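Clorncombe Primary School – ICT support log
Ticket 364: class blog pages not updating for parents
Raised by: Year 4 office login
Assigned to: Njoroge Kashindye
Priority: normal
Status: closed

Reported fault
Posts added to the Year 4 class blog show correctly for staff who are logged in. Parents see the page as it stood before half term. Two parents have emailed the office about missing spelling lists. Year 3 and Year 5 pages are not affected.

Entry 1, 08:40
Checked the blog from a staff laptop while logged out. Fault confirmed: newest post visible to the public is the one on the Roman villa. Logged in again and counted 13 later posts, all marked as published. Visibility on each is set to "everyone". Cleared the browser cache and tried a second browser. No change.

Entry 2, 09:25
Tried the same page on a phone using mobile data, to rule out the school filter. Same old page. The filter is not the cause.

Made a new test post on the Year 4 page. Published at 09:31.

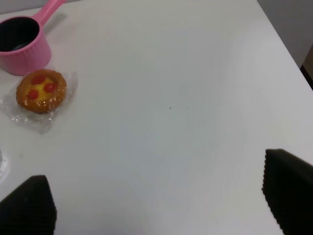 Pink saucepan and wrapped tart, test post 1

Test post visible to staff at once. Not visible to the public at 09:45 or at 10:15.

Entry 3, 10:50
Compared settings for Year 4 and Year 5. Theme, time zone and comment settings match. One difference found: Year 4 has "serve saved copy to visitors" switched on, with the refresh time set to 3,000 hours. Year 5 has the same option on, refresh time one hour. The settings history only goes back 31 days and does not show who changed it, or when.

Set the Year 4 refresh time to one hour and saved. On reloading the settings page the value had gone back to 3,000. Tried again from the main admin account with the same result.

Entry 4, 11:20
Rang Wellard (blog host). Their support desk says the value is held at site level after the move from the Ciltthorpe server and cannot be overwritten from the class page. They asked for a second test post while they watched their end.
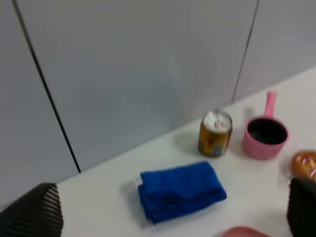 Wellard could see the post arrive and the saved copy fail to rebuild. They have removed the site-level value and asked us to set the refresh time again from the admin account. Done at 11:52. The value now stays at one hour after saving.

Entry 5, 13:10
Public page checked, logged out, on laptop and phone. All Year 4 posts are showing, including both spelling lists and the two test posts. Order is correct, newest first.

Entry 6, 13:30
Test posts deleted. Both pictures left in the shared media folder.

Reply from requester, 14:05
Working here – Mrs Chaturvedi has checked at home as well and can see the homework grid. Can the office reply to the two parents, please?

Closing note
Office told. Reception page still to be checked for the same setting – raised as a separate ticket. Ticket 364 closed.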